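Painting a Small Room a Dark Color

Posted 3/24/22

Dark paint takes more work than white or beige. Most of the trouble comes from rushing the first coat, so plan on a full weekend for a bedroom or study.

Wash the walls first. A bucket of warm water with a little dish soap is enough in most rooms. Kitchens need a degreaser. Let the walls dry overnight, then fill nail holes and sand the patches flush. Dark paint shows every bump, especially near a window where the light comes in from the side.

Use a tinted primer. The paint counter can tint it gray for you, and gray under a deep blue or green saves a coat. Over white primer I have needed 3 coats. Over gray I get by with 2.

Buy all the paint at once and pour the cans together into one big bucket. Two cans of the same color can be slightly off, and you will see the change halfway along a wall. I used Dellatum matte in our back room and Zovel eggshell in the hall. The matte hides more. The eggshell wipes clean, but touch-ups show.

Cut in one wall at a time and roll it while the edge is still wet. If you brush all the edges in the room before lunch and roll after, you get a border like a picture frame. Work in sections and don't go back over paint that has started to set — that is where most of the shiny patches come from.

Wait 16 hours between coats, longer if it is humid. Pull the tape while the last coat is still a little soft, at a low angle. If it has dried hard, score along the tape with a sharp knife first.
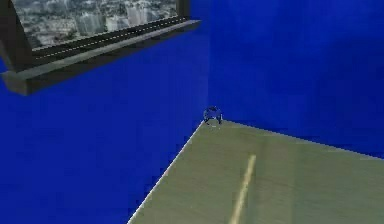
Should the trim be painted before the walls or after?

Before, if you have a steady hand with a brush. Trim paint that slops onto the wall gets covered later, and cutting wall color against finished trim is easier than the other way around.

Keep a jar of the leftover paint with the color name and room on the lid. A small jar is plenty for scuffs, and it stores better than a half-empty can. Dab touch-ups on with a scrap of roller cover so the texture matches.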